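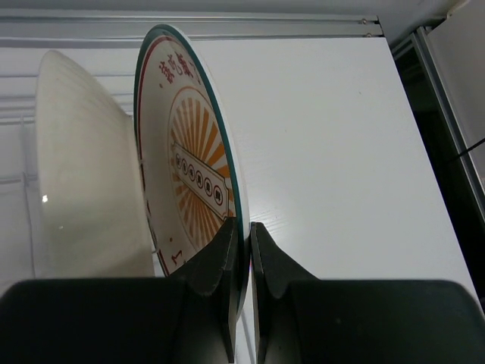
Sunday, 7:40, Keninstead hall, before the others

I write this down while I still remember it well. Yesterday was the first full day of the book weekend and the second day starts in a little more than two hours. Leonidas asked that each of us keep the notebook this year, so this is my page for the program desk and the sound. Please correct if I have something wrong.

Tickets. The count from the Berotum system last night was 1,115 for both days together, and 704 of these are used already. I compared it with the paper stubs for the main hall and they do not agree, but the difference is in the poetry session, where people came in with a day pass and we did not tear anything. For next year: tear something, also for day pass. I don't want to have this discussion again with the door people, they did what I told them and I told them wrong.

Main hall, morning. The talk on translating letters started 11 minutes late. Reason is the lectern microphone. It was working at the check, then when the moderator moved the lectern to the left (she wanted to see the interpreter) the cable pulled half out from the floor box. It still gave sound, but with crackle, and I looked first at the mixer, then at the receiver, and only last at the floor. I have taped it now with two strips, and I put a chalk mark where the lectern must stand. If a speaker wants to move it, come and get me first.

The hearing loop is all right in rows A to H. Behind that I walked with the little tester and it is weak, and along the wall by the radiator there is almost nothing. I made a paper sign "best reception in front rows" and put it at both doors. The sign on the east door was gone by lunch. Made another one.

Small room upstairs. The children's illustration workshop had 39 places and all were taken, plus some parents who wanted to stay. The room is fine for this number if the tables are in the long way. In the short way the back table has no light and the leader had to hold up each drawing and walk. We changed it in the break and the second half was much better. Please leave the tables in the long way tonight, even if the cleaning plan says otherwise. I will speak with them.

Glue: we used nearly all. There is one box left in the cupboard under the stairs, behind the folding screens. The key is on my ring.

The afternoon panel on regional crime novels. I had some worry about this one, four writers and one table and only three good table microphones. I gave the fourth writer the hand microphone on a short stand and it was too low, he bent down to it all the time and in the recording you hear his sleeve. Hilix sent a message that they can lend us one more table microphone, but it must be collected before nine from their shop. I go there directly after I finish this page. If the gate is closed I will call, and then the fourth chair this afternoon gets the clip microphone from the upstairs set. It is not so good with wool sweaters.

The questions from the public took longer than planned. One gentleman read a full page from his own manuscript. The moderator was very patient. I think we should give the moderators a card with "two minutes" on it, in large letters, to hold up at the front. Leonidas does not like this idea, he says people come here to talk. I still think the card is polite if it is shown to everyone.

Recording. Five sessions recorded, all copied to the second drive, checked the start and the end of each file but not the middle. The interview with Athanasiadis is the one I care about most. Level is low on her side for the first few minutes and then I corrected it, so there is a jump. Somebody with better ears than me should smooth this before it goes on the site. She agreed to audio but she did not agree to video, this is written on the form, please do not put any video of her even if somebody sends you one from a phone.

Bookstall. Not my area, but they asked me to note: the card reader loses the connection when the main hall is full. I moved the table closer to the window and it was better until four o'clock. Today I will try to connect it to the office network with the long cable, it must go over the door frame and not on the floor. The memoir everybody wanted was sold out before the author had spoken, so the signing line had a lot of people with bookmarks and programs. She signed them all. Ask the shop if they bring more this morning.

Lights. Dimmer two hums. At low setting you hear it in the quiet places, and the poetry evening is nearly all quiet places. I turned it to full and pulled the curtain over instead, not beautiful but silent. We should get a price for repair in September, when the hall is closed anyway.

Timing for today, so it is in one place:
9:00 microphone from Hilix
9:20 sound check main hall, all chairs, with a person sitting in each one
9:45 doors
10:15 first talk
After lunch change of order: the biography talk goes before the panel, the train of the second panelist arrives late. The printed program is wrong now. I put a correction sheet at the desk and will say it from the stage also.

One more thing I learned. The bell in the corridor that we ring for the end of the break is not heard in the garden, and with the sun most people were in the garden. I went out and called, and my voice is not so strong today because of it - somebody else please do this part.

Batteries: all changed this morning, the used ones are in the blue tin. Don't take from the blue tin!

L.T. if you read this before ten, the spare key for the upstairs room is in the cash drawer and I need it back by noon.

3 comments
Share 11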